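**FOR IMMEDIATE RELEASE**

**Ulden, Tuesday, July 28, 2026**

Allura 2 is out today, and I get to write the announcement because I wrote the last one and apparently that makes it my job now. I'm on the planning team at Saragih, a small software company in Ulden, and Allura is what we make: one package that handles perception, motion planning and gripper control for robot arms that pick things up and put them somewhere else. The new version is a free upgrade for everybody who already has a license, and you can download it right now from the customer page.

Let me start with pencils, because we've spent an awful lot of this year with pencils. Our standard test job is putting loose ones back in a holder. It sounds like something you'd give a toddler, and it's a wonderfully mean thing to ask of a robot! A pencil is thin, it's shiny, it lies flat on the table where a gripper has very little room, and it has two ends that you really don't want to mix up. Our test table has a glossy top too, so the overhead lights bounce straight back at anything trying to see what's lying there. If the software can cope with red pencils on reddish-brown wood with glare in the middle, we feel a lot better about sending it to people with parts to move.
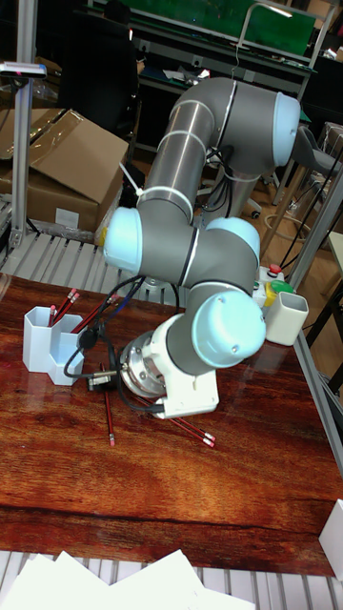
## What's new in perception

The old Allura looked for outlines. That was fine for boxes and bottles, and pretty shaky for anything long and skinny. Version 2 fits a center line to each object first and works out the ends afterward, so two pencils lying side by side come back as two separate objects, each with its own direction. (The old version loved to report one fat pencil. We had a nickname for it that I'm not allowed to print in a press release.)

Glare gets its own step now. Allura marks the washed-out patches on a surface and treats them as "don't know" areas, and the planner can ask for another look before it commits to a grasp there. You can set how picky it should be with a single slider, or leave it alone – the default is what we run ourselves.

There's also a new end-detection setting. You tell Allura which end of the object is which, once, using a handful of saved views, and it keeps that with the part file. For pencils, that means you can ask for erasers up and write it in the job exactly like that.

## What's new in planning

This is my corner of the product, so forgive me if I get carried away. The planner used to solve one move at a time: reach, grasp, lift, carry, place. Each piece was perfectly sensible and the whole thing together could be pretty awkward, with the arm folding itself up for a nice easy grasp and then having to unwind halfway to the holder. Allura 2 plans the pick and the place together. It looks at where the object has to end up and which way it has to point, and it picks the grasp with that in mind.

It also keeps a live list of what's in the way. A pencil already standing in the holder is an obstacle for the next one, and if it's leaning, the planner gets the lean as well and steers around it. You can view that list at any point in the job, save it, and load it back in later to replay the plan at your desk without the arm moving an inch.

Replanning is quicker too. On our own bench, a fresh plan for a single pick takes about 100 milliseconds, where the previous release needed 200 on the same computer. Your numbers will depend on your arm and your setup, of course, and I'd love to hear them.
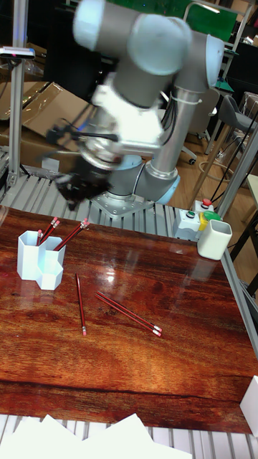
**Do I have to rewrite my existing jobs to use the new planner?**

Old job files open as they are, and they keep running with the old planner until you switch them over. There's a checkbox in the job settings, you can flip it one job at a time, and you can flip it back.

## What's new in gripper control

Two-finger grippers get a proper grip profile in this release. You set how far the fingers open on approach, how hard they close, and how much the grip may shift before Allura pauses the job and asks for a new look. Before, all of that was buried in a script, and people would copy the script from job to job and forget which copy had the good numbers in it. (Me. I was people.)

The part I'm happiest about is the in-hand check. Once the fingers close, Allura compares the object's angle with the one it planned for, and it corrects the rest of the path instead of placing by faith. A pencil held level has to be turned upright before it can go into a cup, and a small error at the grasp gets a lot bigger down at the tip.
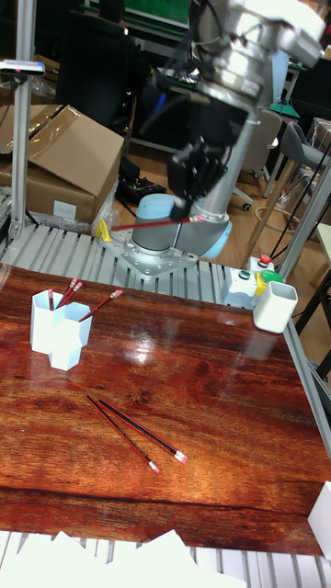
The check can be switched off for parts where it doesn't matter, and for big soft things I'd probably do that. For anything going into a hole, a slot or a cup, please leave it on.

## Odds and ends

- The job editor has undo. Yes, finally.
- Log files are readable by ordinary humans now, with one line per decision and the reason next to it.
- We closed 17 bugs that customers reported, and every one of them is listed in the release notes.
- The Gunwood simulator plug-in has been updated and ships in the same download.
- The dark color theme no longer hides the stop button label. Sorry about that one.

## Getting it

Allura 2 is available today to all current license holders at no extra cost. New customers can run the full version on one arm as a trial, with nothing switched off. The previous version will get fixes through December, and after that we'll ask everyone to move up.

Next on our list is picking from a jumbled pile, which is a whole different kind of headache, and I don't have a date for it yet. If you've got a part that drives your current software crazy, write to us and tell us what it is – small, shiny and skinny things especially welcome.

**About Saragih**

Saragih makes planning and perception software for robot arms from its office in Ulden. Allura is its main product. Press questions, demo requests and license questions can all go through the contact form on our website, and one of us on the team will write back.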